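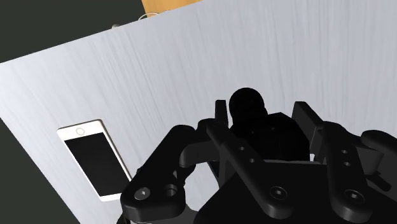
Pale tabletop, streaky grain

Brand I carry got bought, new owner wants a bigger preseason order. Do I have to go along with it?

Posted by Hannelore Wieser in Small Retail > Apparel & Surf

Hi all, long-time reader, and I think I've only posted here once before (the sunscreen display thing, thank you to everyone who helped with that!).

I run a little surf and beachwear shop. We do mostly tees, boardshorts, hoodies, a rack of wetsuits in the back and way too many hats. One of the labels I've carried forever is Rotico. It's a small line, nice cotton, and the shorts fit real people. My customers ask for it by name and I've always bought it straight from the founder's office, usually over the phone with my feet up on a box.

Well, they sold the company over the winter. The new owner is Fuchs, who also has a couple of bigger labels, and in February I got an email from a sales rep I've never met. It says that going forward all "doors" (that's me, I guess, I'm a door) need to place a preseason order of at least $3,000 per season or they can't guarantee delivery. My fall order, which I'd already put in with the old office before any of this was announced, comes to $1,915. That's for 46 pieces, and for a shop my size in the fall that is plenty. I have a written confirmation of that order from the old office with the prices and a ship window on it.

The rep says the fall order has to be "brought up to program" or it goes on hold. He was friendly about it, I'll give him that, but he kept saying program like I should know what it means.

So, do I have to top it up? Can they do that with an order that was already confirmed? And is it worth staying with a label after a sale like this? I've heard horror stories where the new people change the fit, put the stuff in discount chains, and the little shops that built the name get squeezed out. I don't want to be dramatic. I also don't want to be sitting on a pile of hoodies in March.

One more thing in case it matters: I'm on 30-day terms with them and have never paid late. And the founder is supposedly staying on as some kind of adviser, but I don't have his cell, only the old office line, and that now goes to a recording.

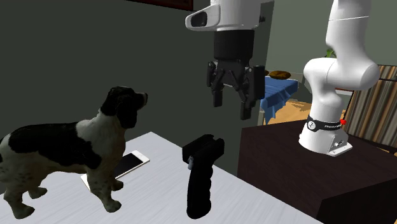
Credit: Roswitha Ruchti / Bevevis

Valentin Gisler
Shop owner, member

Oh boy, I've been through this with two different labels, so let me tell you how it went for me, and you can pick out what's useful.

First, dig out that confirmation and read the small print on the back or the bottom or wherever they stuck it. Mine had a line saying the vendor could cancel any order before shipping for pretty much any reason. If yours has that, then you're probably not going to force them to send you anything. If it doesn't, you're in a better spot, and when a company gets bought the open orders often come along with everything else. Often! It depends on how the deal was put together, whether they bought the whole company or just the name and the inventory, and you and I are never going to see that paperwork. A local business lawyer could tell you more in a half hour than all of us put together.

But I'd go at it from the other end before spending money on a lawyer. The rep has a number to hit. He got handed a list of accounts and a minimum and he's sending everybody the same email. You're an account that pays on time and has sold the brand for years, and I'd bet he doesn't know any of that, he just sees a small order. So tell him. Write a short email, keep it sunny, attach the confirmation and say something like "I'm looking forward to receiving this order as confirmed, please let me know the ship date." Don't ask if it's okay. Don't bring up the minimum at all in that email. You'd be surprised how often the answer is just a ship date.

If he comes back with the minimum again, ask him these things, on the phone if you can:

Does the minimum start with fall or with the season after? (Mine "started" with fall until I asked, and then it started with spring.)

Can at-once orders during the season count toward it? If you reorder shorts every couple of weeks in summer, you may be hitting their number already without noticing.

Can it be a yearly figure? Your summer is probably huge next to your fall. A flat number per season is nuts for a beach shop and a good rep knows it.

Is there a swap or markdown allowance if you do go up? If they want you to take more goods than you asked for, they ought to carry a little of the risk.

Get whatever he says in an email afterwards. Reps change jobs a lot after a sale, and the next guy won't know what the last guy promised you over coffee. I lost a very nice co-op ad deal that way and I'm still a bit sore.
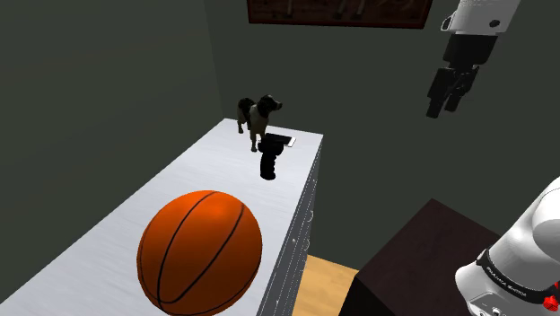

As for whether to stay, I'd give it the one season and watch the goods when they come in. Lay a new pair of shorts on top of an old pair and see if they're cut the same. Check the fabric label, check the stitching on the pockets, see if the hangtag price went up while the fabric got thinner. With my first label nothing changed for a year and a half and then everything did, all in one delivery. With the second one the stuff got better, if you can believe it, because the new owner had money for a decent factory. Delivery got better too. I used to get my spring goods in dribs and drabs into June and now they just show up.

And look around for a backup in the meantime. I'm not saying drop Rotico. I picked up a few styles from Odow when I was in your shoes, only tees, and it made me a lot calmer on the phone knowing I had something for that wall. You don't need to tell the rep about it either.

Oh, and try the founder through the new company. Call the main number and ask for him by name. If he's really still around he may well remember you, and one word from him to the sales side might do more than three emails from you.

Yaroslav Skoryk

Just don't pay it. A confirmed order is a contract, end of story. They have to ship.

Valentin Gisler

Yaroslav, I wish it was that simple, but see what I wrote about the cancel clause. Lots of these forms have one.

Hermine Berchtold
Former sales rep, swimwear and accessories

I was on the other side of this for a long time, so I'll add a little. Valentin is right about the email. When a line I carried got bought, we were given the minimums on a sheet and told to "have the conversation" with every store under it. We were also given room to make exceptions, and we made a lot of them, mostly for stores that answered politely and could show what they'd sold. So bring sell-through if you have it. Even a page from your register showing how much of last fall's Rotico went at full price would have made my job so easy. I could forward that to my manager and be done.

"Program" usually means the minimum plus some must-have styles and maybe a fixture. Ask for it in writing, the whole thing, because sometimes there's a display rack in there that they'll bill you for if you leave early. Read that part twice.

I would not top up the fall order just to be nice. Extra hoodies you didn't want are the most expensive hoodies in the store. If you absolutely must go up, put the difference into basics that carry over, like plain tees in black and white, and leave the prints alone.

Also check your terms. New owners sometimes move everyone to prepay for the first order while they set up accounts, and it doesn't always get mentioned until the invoice comes. Ask now if your 30 days carry over.

Hannelore Wieser

Thank you, thank you! I found the confirmation and there IS a cancel line, in gray type so small I needed my other glasses. So that answers that. I've sent the sunny email with the order attached and I'm pulling last fall's numbers off the register tonight after we close. Hermine, I had no idea about the rack, I'm asking for the full program sheet first thing in the morning. Will post again when I hear back about the ship date.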